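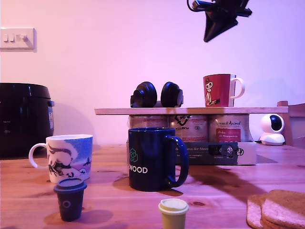
Reiskocher und Becher auf dem Holztisch.

Nachtradio aus der Küche: »Um drei Uhr hört man anders zu«

9. Januar 2024

Liddale sendet seit April. Internetradio, nur nachts, nur Wort und ein bisschen Musik. Kein Studio, keine Werbung, keine Redaktion im eigentlichen Sinn. Die Macherin will ihren Namen nicht im Netz lesen, das war die Bedingung für das Gespräch. Gut, dann eben ohne.

Warum nachts? »Weil ich nachts wach bin. Ich hab lange in der Spätschicht gearbeitet, in einer Großwäscherei, und wenn man da um eins rauskommt, ist man ja nicht müde. Man ist nur kaputt.« Sie habe dann Radio gehört, die üblichen Wiederholungen vom Nachmittag, und sich jedes Mal geärgert. Die Stimmen zu munter. Die Jingles viel zu laut. Irgendwann dachte sie, das müsste doch leiser gehen.

Leiser heißt bei Liddale: Eine Stimme liest vor. Briefe, Gebrauchsanweisungen, Reiseberichte von Leuten, die keiner kennt. Dazwischen ein Stück Musik, dann wieder lange lesen. Pausen bleiben drin, auch die, in denen jemand umblättert oder Wasser trinkt. »Am Anfang hab ich die alle rausgeschnitten. Klang furchtbar. Wie eine Ansage am Bahnhof.«

Die erfolgreichste Sendung bisher war ein Kursbuch. Ein altes, vom Flohmarkt, 20 Minuten lang nur Abfahrtzeiten und Orte. Curkeden ab, Catercombe an. »Da kamen so viele Mails, das hab ich erst gar nicht begriffen. Eine schrieb, sie sei bei Catercombe eingeschlafen, und ob man den Rest nochmal bringen könnte.« Konnte man. Läuft jetzt alle paar Wochen, immer ab der Stelle, wo es beim letzen Mal aufgehört hat.

Gehört wird das von erstaunlich wenigen. 400 in einer guten Nacht, mehr nicht. Ob sie das stört? Kurzes Überlegen. »Nein. Doch, im Herbst mal kurz. Da waren es plötzlich 17 und ich dachte, jetzt hör ich auf.« Es war dann der Server. Der steht bei Kamath, einem kleinen Anbieter, günstig, aber eben klein, und der Stream war halt die halbe Nacht weg. Die 17 hatten einfach nicht abgeschaltet – die saßen vor der Stille und warteten.

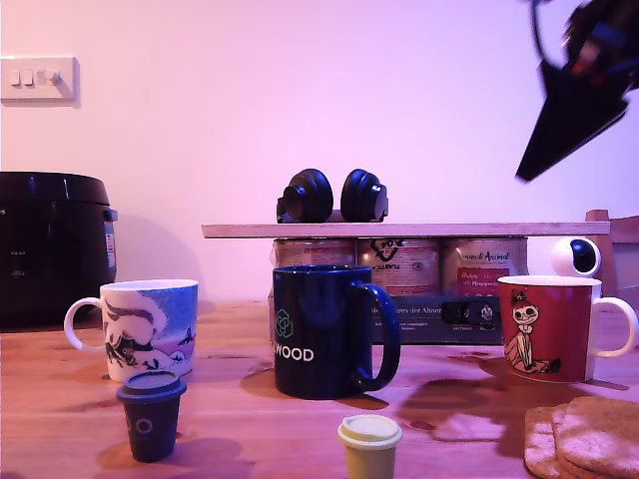
Dass man mit so etwas doch bloß die erreiche, die ohnehin nicht schlafen können, kommt als Einwand vom anderen Ende des Tisches, und ob das nicht ein bisschen traurig sei, ein Sender für Leute mit Problemen. Sie schüttelt den Kopf. »Bäcker haben keine Probleme. Oder jedenfalls nicht solche.« Es hörten Leute aus der Pflege zu, Fahrer, Eltern mit Säugling auf dem Arm. Und ja, auch welche, die nicht schlafen können. »Die schreiben die längsten Mails.«

1482 Zuschriften hat sie gesammelt, in einem Ordner, den sie nicht sortiert. Antworten tut sie auf fast alle, meist kurz, manchmal erst nach Wochen. Vorgelesen wird nur, wenn jemand ausdrücklich ja sagt. Einmal hat sie es vergessen zu fragen. »Das war mir so unangenehm, ich hab die Frau angerufen. Die hatte die Sendung gar nicht gehört. Ich hab ihr dann alles erzählt und sie hat gelacht, und danach haben wir noch ewig über Mietrecht geredet.«

Zur Technik sagt sie ungern was. Mikrofon gebraucht, Rechner alt, Schnitt mit einem kostenlosen Programm. Ein Handtuch unters Mikro, gegen den Trittschall. Der Kühlschrank wird vor der Aufnahme ausgesteckt, und hinterher, naja. »Zweimal vergessen. Einmal mit Fisch drin.« 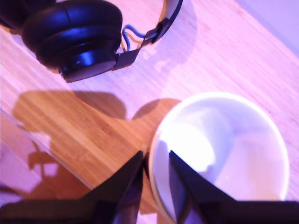
Was als Nächstes kommt

Geld gibt es keins. Spenden nimmt sie, soviel, dass Kamath bezahlt ist, und bei mehr stellt sie das Konto auf der Seite wieder ab. Eine Förderung? Hat sie mal angeschaut, das Formular, dann eine Sendung daraus gemacht. Sehr beruhigend, angeblich.

Im Frühjahr soll eine zweite Stimme dazukommen, eine tiefere, für die Stunde nach vier. Geprobt wird schon. Und das Kursbuch? »Wir sind jetzt bei den Nebenstrecken«, sagt sie. »Da hält der Zug überall. Das dauert.«

Kontakt | Impressum | © 2024 Alle Rechte vorbehalten | Nach oben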